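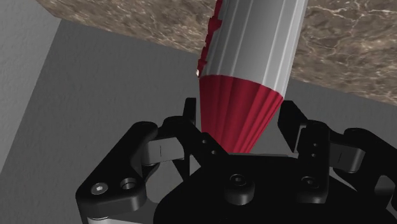

Makwood Raffle Drum and Ticket Kit

Home | Fundraising Kits | Raffles and Tombolas | Collecting Tins | Hire | Contact

Print this page | E-mail to a friend

The Makwood is a tabletop raffle drum for fairs, quiz nights, school discos and club dinners. It comes as a kit with tickets, a cash box and the printed bits and pieces you need to run a draw on the day. You can buy it outright or hire it for a weekend.

We have sold the Makwood to parent groups, bowls clubs and village halls for some years now. The current version has a wider hatch than the old one, so an adult can get a hand in and out without scraping their knuckles. The stand has also changed and now folds flat.

What is in the kit

Drum with hatch and catch
Folding stand with rubber feet
Turning handle (fits either side)
Teixeira steel cash box with two keys
15 books of cloakroom tickets in mixed colours
Prize labels, sticky backed
Two ticket seller aprons with a split front pocket
Sheet of rules to fill in and pin up

The drum

The drum is clear so the audience can see the tickets going round. It is 78 cm high on its stand and will sit on an ordinary trestle table. If the table is a light one, put the stand over the legs and not in the middle, where it tends to bounce.

Folded cloakroom tickets mix well. Flat ones stick to the sides, especially in a warm hall, so ask your sellers to fold each stub once before it goes in. Do not fill the drum more than half way. It will still turn when it is fuller than that, but the tickets move round in a lump and the early sales stay at the bottom.

The handle can be put on the left or the right. To swap it, undo the wing nut, pull the handle straight out and push it in at the other end.

Tickets

The ticket books are the usual two-part kind with matching numbers. Use one colour at a time if you can. Where two sellers are working the room with different colours, write both colours on the rules sheet so that the person calling the draw knows to read out the colour as well as the number.

Refill packs are sold separately in bundles of 8 books. We can also print tickets with your group's name and the date of the draw. Printed tickets take longer and are not part of the kit.

If you plan to sell tickets before the day of the event, or to people who will not be there, check the rules with your local council first. Draws of that sort may need to be registered, and certain details have to be printed on the ticket. Tickets sold and drawn at the event itself are simpler. We can send you plain or printed stock for either, but we cannot tell you which kind of draw yours is.

Cash box

The Teixeira box has a lift-out coin tray and room underneath for notes. It is not a safe and should not be left on the table while the draw is going on. Replacement keys can be ordered using the number stamped on the lock.

Card payments

Many groups now take cards as well as cash. The Wavenix reader stand clips to the edge of the table next to the drum and holds most small card readers. It is an extra and does not include a reader. Check the phone signal in your hall before you rely on it.

Hire

Hire runs from Thursday to the following Tuesday. Hired drums come with the stand, handle and cash box only, so please add tickets to your order. A deposit is taken and returned once the drum is back with us and checked. Please empty it before you pack it. Old stubs left inside are a nuisance to the next group.

Christmas fair bookings are now open. To be sure of a drum for the last two weekends in November, book by Friday, October 23, 2026. After that we will do what we can from what is left.

Delivery

Kits in stock are sent out within 7 working days. They go in one box, which needs two hands but is not heavy. Someone must be in to sign for it. You may collect from our Gredenov counter if you ring first.

Care

Wipe the drum with a damp cloth and washing-up liquid. Do not use glass cleaner or anything with spirit in it, as these turn the plastic cloudy. A drop of light oil on the spindle once a year stops it squeaking. Store it out of the sun.

Spare parts

Handle, wing nut, hatch catch, rubber feet (set) and spindle are all kept in stock. Parts for the old Makwood with the narrow hatch are running low, and the old stand is no longer made. The new stand does not fit the old drum.

Questions about orders, hire dates or printed tickets should go to Montri Intarasuk in the sales office.

Print this page | E-mail to a friend

Back to Raffles and Tombolas | Next: Tombola Tubs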